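Lamont Building, Lower Level: Gallery of Rooms and Entrances

The Lamont Building reopened to staff and tenants in September, following a period of work on its lower level. The building has served several uses over the years, and the finishes differ from one part to the next. Brick, painted wall and metal door frames often meet within a few steps of each other. The Facilities Office has prepared this page for departments that will be moving in, and for those who book the shared rooms from time to time.

Entries follow the route a visitor would take from the Wisden Street entrance to the rear stair. Room numbers are those shown on the current floor plan. Older plans, including the one printed in the tenant handbook, use the previous numbering and should be discarded.

Wisden Street Entrance
The main public entrance, open from 8 a.m. to 6 p.m. The reception desk is to the left of the inner doors. Deliveries are not accepted at this entrance.

Reception and Waiting Area
Seating is provided for visitors who have an appointment. Tenants are asked to meet their guests here and accompany them to the lower level.

Main Corridor
The corridor links reception with all rooms on the lower level. It is a required exit route, and furniture, cartons and display stands may not be kept in it at any time.

Doors, Switches and Exit Controls
Doors on the lower level are fitted in dark metal frames. Room lighting is worked from white wall plates, and doors under access control have a separate exit button on the inside wall. The two controls are frequently mounted next to each other, and new staff should take a moment to learn which is which before working in a room alone.
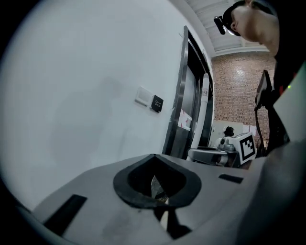 Notices may be taped to doors for the length of a booking. They should be printed on plain paper, placed at a height where they can be read easily, and removed when the room is handed back. Permanent signs are ordered through the Facilities Office, and departments should not put up their own. Posters, drawings and mailing tubes may be kept in a room during a move but must be labeled with the name of the department, and must be clear of the door swing.

Atemberg Room
The larger of the 2 meeting rooms, with seating for up to 42 people. Tables can be set in rows or in a square. Requests for a particular layout should be sent with the booking form. Food may be served in this room with prior approval.

Anance Room
A smaller room suited to interviews and staff reviews. The door has a glass panel, which must not be covered. Bookings are taken by the half day.

Shared Workroom
The workroom has long tables for sorting, cutting and packing. Users should wipe down the tables and return tools to the drawers before leaving. Paper and cardboard go into the marked bins by the sink.

Storage Bays
There are 5 storage bays, each assigned to a single department. Boxes should be stacked with their labels facing outward. Bay keys are held at reception and must be signed for.

Records Room
Together with the storage bays, the records room provides 416 feet of shelving. Access is limited to named staff. The lights in this room are on a timer and can be started again from the plate beside the door.

Kitchen and Break Area
Open to all tenants. The refrigerator is emptied at the end of each month, and items without a name will be thrown away.

Rear Stair
The rear stair leads to the loading area and is the second exit route from the lower level. The door at the foot of the stair is alarmed between 7 p.m. and 6 a.m.

Using These Pictures
Departments may use the pictures on this page in their own moving notices and staff guides. A credit to the Lamont Building Facilities Office is requested. Publication outside the building, including on social media, requires written permission.

Changes to room names, hours and contact details are posted on this page as they are approved. Corrections may be sent to the Facilities Office through the tenant request form or left in writing at reception.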